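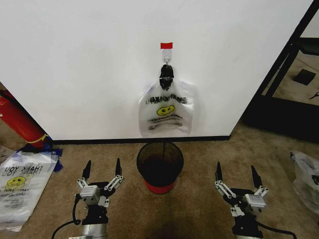 Carrier bag on a wall hook, basket underneath.

Thread on how group sizes and headsets work on guided walks, for people who book them for others. I have planned walking routes for Fetora for nine years and the same questions come in every spring.

The number on the booking page is a ceiling. It tells you the most people the operator will accept on one departure. It says nothing about the usual size. If the usual size matters to you, write and ask for it, and name the month you are travelling in.

A guide speaking without a microphone can be heard properly by a group standing in a half circle, two deep. Add a third row and the back starts talking among itself. On a street with trams the limit is lower again.

Our own cut-off for unaided speech is 16 in a park or courtyard and 12 beside traffic. Other firms use other figures. I would be wary of any firm that has no figure.

Above the cut-off we issue receivers. A receiver is a small box on a neck cord with one earpiece. The guide wears the transmitter. Each set runs on one channel, and two groups on the same channel in the same square will hear both guides.

Vasilică Barbu keeps our channel list. Before each departure he rings the other operators using the old town and writes down who is on what. It takes six minutes and we have had two clashes since he started doing it.

Range is quoted by makers for open ground. In a narrow lane with stone walls expect much less. If you stop to photograph a doorway and the voice in your ear begins to crackle, the group has turned a corner.

Hearing aids: many receivers accept a neck loop in place of the earpiece. The loop has to be requested when booking, as we carry a small number and they go out charged. Set the aid to the T position. If yours has no T position, tell us, and Raluca Zamfir will send you the over-ear type to try beforehand.

Private group or shared group. A private booking buys the guide's time. It does not buy the museum's time, and entry slots are fixed whatever you have paid. People are often cross about this at the door of a church, and the guide can do nothing about it.

Pace. We plan on 71 metres a minute on level paving, which is slow for one adult and correct for a group that includes crossings. Cobbles, steps and ice are each planned separately. A route sheet that gives only the distance is not much use to anyone with a stick.

Oana Furtună re-walked the upper route in February 2018 after the steps by the cistern were closed. The diversion adds over 400 metres and takes out the only bench before the midpoint. We changed the listing from easy to moderate. Bookings dropped a little and complaints dropped a good deal more.

Late arrivals. Guides wait at the meeting point for the time printed on the voucher, then leave. With receivers the guide can't hear you, the link runs one way only. Ring the office number and they will give you the next stop on the route.

Languages. A two-language tour takes nearly twice as long at each stop, or says half as much. Operators seldom state which. Ask whether the walk has been lengthened. The Vuorinen harbour walk does lengthen it and says so on the voucher - I wish it were common practice.

Tips are a local matter and I won't give a rule. Do check whether the guide is employed or freelance, as it changes what your booking fee pays for. Ours are employed from April to the end of the season and freelance outside it.

Refunds for weather: read the wording. "Runs in all weathers" means you get nothing back if you stay in the hotel. It should still mean a refund if the operator cancels. Wiroj Tanasarn, who handled group sales at Pandimow, used to ask for this in one written sentence before paying a deposit, and I have copied him ever since.

Correction to the post on hearing aids: the over-ear type also needs requesting when booking. Raluca has pointed out that she can't post one to a hotel overnight.

Someone asked about children. Under-sevens do not need a receiver and generally take the battery out of it. They do count towards the ceiling on the booking page, including those in pushchairs.

Replies are open. Please put the town and the group size in the question or I will only have to ask you for them.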